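3.2 Montagem e manutenção da célula

A célula usada em todos os ensaios foi montada em novembro e permaneceu no mesmo lugar até o fim da coleta. O braço, um Salell de mesa, é comandado pelo controlador Protis e leva no punho uma garra de dois dedos e uma câmera pequena, fixada de modo que as pontas dos dedos fiquem sempre visíveis. O ambiente de trabalho reproduz um canto de sala, com estofado de um lado e divisórias móveis ao fundo (Figura 4). As divisórias foram escolhidas claras e lisas para reduzir a variação de fundo entre as sequências. Não houve tentativa de esconder seus postes, pés e trilhos, que aparecem em boa parte das gravações e foram mantidos no conjunto final.

Os dedos são lâminas longas de plástico cinza-escuro, fosco, com ponta levemente arredondada e uma ranhura rebaixada perto da extremidade. A versão anterior, mais curta, tinha rigidez maior, mas obrigava o punho a se aproximar demais do estofado e a câmera perdia o foco. O comprimento adicional resolveu esse problema e criou outro: sob carga lateral os dedos fletem, e o parafuso de fixação na base afrouxa com o uso. Nos primeiros ensaios o afrouxamento só era percebido quando a garra deixava de segurar tecidos finos. Passamos então a verificar o aperto no início de cada turno e sempre que um dedo tocava uma superfície rígida fora do planejado.

A rotina de manutenção foi escrita por Edivaldo Magalhães e revista depois da primeira troca de dedos. Com o braço em posição de repouso e o acionamento desligado, o operador movimenta cada dedo com a mão e observa se há folga na base. Se houver, retira a lâmina, limpa o encaixe com pano seco, recoloca o parafuso e aplica o torque indicado na ficha da garra. Em seguida religa o acionamento e executa o ciclo de referência — abertura total, fechamento até o contato, abertura total — antes de liberar a célula. Lâminas com trinca ou marca profunda junto à ranhura são descartadas sem reparo. O procedimento completo ocupa sete minutos quando não há troca.

A calibração entre câmera e garra é refeita depois de qualquer desmontagem. Usamos a rotina do pacote Sestus, com o padrão de calibração apoiado no piso, diante das divisórias. Uma verificação mais simples é feita entre calibrações: abre-se a garra por completo e compara-se a posição das duas pontas na imagem com a posição registrada na última calibração. Um desvio maior que o tolerado indica dedo mal assentado ou suporte da câmera deslocado. Na nossa experiência a primeira causa foi muito mais frequente. O suporte da câmera saiu do lugar apenas uma vez, após uma colisão com a borda do estofado durante uma trajetória de aproximação.

Ao longo da coleta foram registradas 266 sessões, das quais 107 começaram com algum ajuste no aperto dos dedos. As interrupções não programadas foram poucas e quase todas ligadas ao cabo da câmera, que roçava no punho em rotações amplas. A partir da sugestão de Gianni Leone, o cabo passou a correr por dentro de uma espiral plástica presa em dois pontos do antebraço, com folga suficiente para a rotação completa. Não voltamos a ter perda de sinal depois dessa mudança, embora a espiral limite um pouco a velocidade máxima do último eixo.

Quanto à posição dos móveis, marcas de fita Royer no piso indicavam onde deviam ficar o estofado e as divisórias. As divisórias têm rodízio e podem ser empurradas sem querer durante a limpeza, o que torna a conferência necessária mesmo quando o braço não foi tocado. Os objetos manipuláveis, ao contrário, não tinham lugar fixo — tecidos e recipientes eram redistribuídos pelo operador entre uma sessão e outra, sem registro de posição. A iluminação era a do próprio laboratório e não foi controlada além do fechamento das persianas.
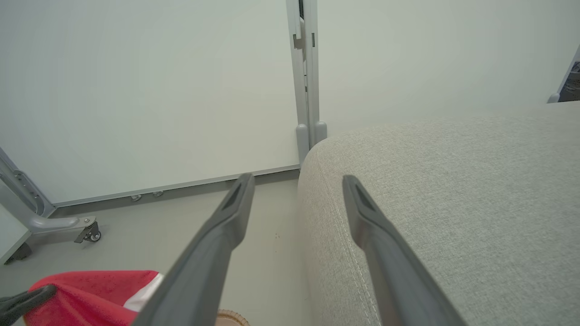
Figura 4. Vista da câmera do punho com a garra aberta; à direita, o estofado cinza-claro, e ao fundo, as divisórias da célula.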